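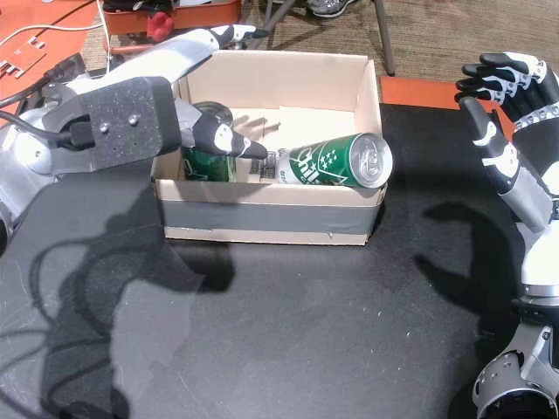 How do you teach a robot to do something you have never had to put into words yourself?

You do it for the robot, with its own hands, over and over, and let it keep a record of every movement. There is very little explaining involved. The teacher stands a little way off and steers, the arms follow, and whatever the fingers get up to goes down as one more lesson.

I had imagined something grander when I went to spend a day at Trulitz, where a small group has been doing this sort of teaching since January. I suppose I expected a professor and a whiteboard covered in sums. What I found was a lot of patience, a kettle that never quite got the chance to cool, and a woman called Sarita Kashyap, who has taught more machines to pick things up than she has people, although she did once run a pottery class in the evenings and says the two jobs have a good deal in common.

"You can't tell a beginner how hard to press," she told me, over the first of several teas. "You put your hands over theirs and they feel it. With these I can't quite do that, so I lend them mine from across the room."

The lending is done with a pair of gloves and a bit of software called Livano, which the group wrote for themselves and which they speak of much as other people speak of an elderly car. Sarita bends a finger and the robot bends one too, a moment later. That moment is the hard part. It is a tiny delay, but your own hands have never kept you waiting in your life, and for the first hour you overshoot everything (I certainly did!). Reaching for a drinks can becomes a sort of slow bow, with a pause at the bottom while you wait to see where you have ended up. 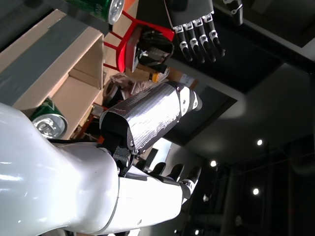 The work looks simple enough when it is written down on the day's sheet: 2 cans, one box, put them in, take them out, begin again. A good session gives 50 attempts that are worth keeping. By the end of the week Sarita had 248 of them on the shelf, as she puts it, and she seemed to remember a surprising number one by one, the way a teacher remembers essays. There was the one where she came in too steeply and had to back out, and she kept it, and she was very firm with me about why. A learner who has only ever watched things go well has no idea what to do when a can rolls away from it.

Subramaniam, who looks after the learning side and goes by the one name, is less sentimental about the collection. He throws a fair amount of it out. If the operator dithers, he explained, the robot learns to dither, and he has seen an arm hang in mid-air over its work for 20 seconds, faithfully copying a person who had been wondering what to have for lunch. He can tell who was wearing the gloves from the movements alone. Sarita goes in low and sideways. He himself comes straight down, like a heron, and mine, he said kindly, would probably not be needed.

There is a cheaper way of going about all this, where you take hold of the arm and push it through the motions, and the group at Gesum, with whom they swap notes, swears by it for plain lifting and placing. Sarita has tried it and doesn't mind it. Her trouble is with the fingers. Nobody can move that many joints by hand at once, she says, and the fingers are where all the interesting decisions get made.

I had another go before my train, with the gloves still warm from her hands. I bent my fingers and waited that odd little moment, and Sarita, beside me, told me to stop holding my breath.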